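**Packing bench going over to automation, should I be worried?**

Posted in Work & Jobs by stuvutby_nights

I work at a firm that packs printed sheets and flat goods, mostly forms and large wall charts. I've been on the wrapping bench for 6 years. Last month we were told the site is starting what they call the Castis programme, where we do our normal job holding a gripper tool instead of using our hands, and everything we do gets recorded so a robot can be taught from it.

The line from the manager is that this will "take away the dull bits". I like some of the dull bits. The dull bits are when I get to talk to the woman next to me.

We've each been asked to do 400 goes at the same handful of jobs: pick up the sheet, lay it flat, square it to the table, fold, put it to one side. The target for the whole bench is 2000 by the end of September. There is no extra pay for it. My rate is worked out on wrapped packs per hour and I am a lot slower with the tool, so in my first week my bonus dropped to nothing. When I asked about it I was told it would "be looked at".
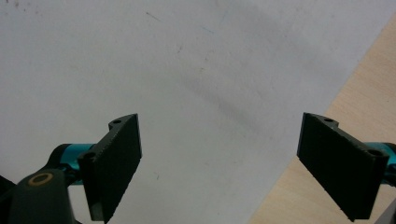
*Stuvutby, September*

Sheet on the table, gripper open, over and over. I could square up a sheet of paper like that with the side of my hand before the tool has got hold of a corner.

What I want to know is:

- Can they change my job this much without asking me?
- Should the bonus be protected while we do it?
- Has anyone been through this and kept their job afterwards?

I'm not against machines. We have a strapping machine and I would not go back to doing that by hand. But that one was bought and switched on, and it didn't need me to show it how for weeks on end. I don't like being told it's all for my benefit by people who haven't stood at the bench.

---

**Korkor Amoah**

I was a shop steward for a long time at a place that did much the same sort of work, so I'll take your points in turn, with the warning that I haven't seen your contract and you should get somebody to read it who has.

Changing the job. Most contracts have a line saying you'll do "other reasonable duties". Management lean on that line very hard. Using a different tool for a few hours is probably covered by it. Spending most of the week making recordings, when you were taken on as a packer, is more open to argument. Find your written terms and your job description, and keep copies at home.

The bonus. This is where I'd put your effort, as it is the easiest part to win. You've been moved off the work your rate is based on, at their request, for their gain. The usual fix is average earnings: they take what you made in the weeks before and pay you that while the other work goes on. Ask for it in writing. Ask for it to be backdated to the first day with the tool as well, or they will start it from the day you asked. Do it as a bench if you can, one letter with all your names on. "It'll be looked at" has no date in it. Put a date in yours.

The recordings. Ask what is recorded and who gets it. Does it pick up voices? If you chat while you work I would want that answered before your next shift. Ask too whether your speed with the tool can be used against you in a review. They'll say of course not, and then you ask them to write that down.

As to jobs, we had an outfit called Hettiarachchi in to automate our end of line. The promise was that everyone would move to "higher value work". There were 4 of us on that section. Two moved to checking and clearing jams, one took the money and went, and I finished up in goods-in, which I hated. The machine did what it was bought for on a good day. On damp days, with thin stock, people were back on the bench doing it by hand, only now there were fewer of them. So I don't believe the brochure, and I don't believe the ones who say you'll all be out by Christmas either. Paper is awkward stuff. It curls and it sticks to itself. I'd expect your hands to be wanted for a good while, but I would want the hours guaranteed before handing over a single extra go.

One practical thing: if your wrist or thumb starts aching, report it the same day and get it in the accident book. A tool you squeeze all shift is a different strain from the one you're used to.

---

**fidska_fan**

Just do it slowly. They can't teach a robot to be fast if you're slow lol

We had a Fidska arm at my last place and it spent half its life with a bin bag over it. Wouldn't lose sleep.

---

**benchmark_bev**

Please don't go slow on purpose, that's a quick way to a disciplinary and it would wreck the case Korkor has set out for you.

I'm on the other side of this a bit, I do shift planning for a firm that did a recording job like yours. Nobody in our office had thought about the bonus at all. It wasn't wicked, the scheme was written by people on salaries. It got sorted when one packer walked in with her last few payslips and laid them on the desk next to the new one. So take the payslips.

Where I'd be more doubtful than Korkor is the timing. Ours took so long to come to anything that the person who had made all the promises had left. Whatever you're told out loud, email it back to them the same evening: "as we discussed today, you said..." Then it's there for whoever comes next.

---

**stuvutby_nights** (original poster)

Thank you, the average earnings thing is exactly what I needed. I've dug my payslips out and three of us are writing the letter on Sunday. I asked about the voices and the manager didn't know, which didn't cheer me up. He's asking. I've told him I'd like the answer before my next shift with the tool.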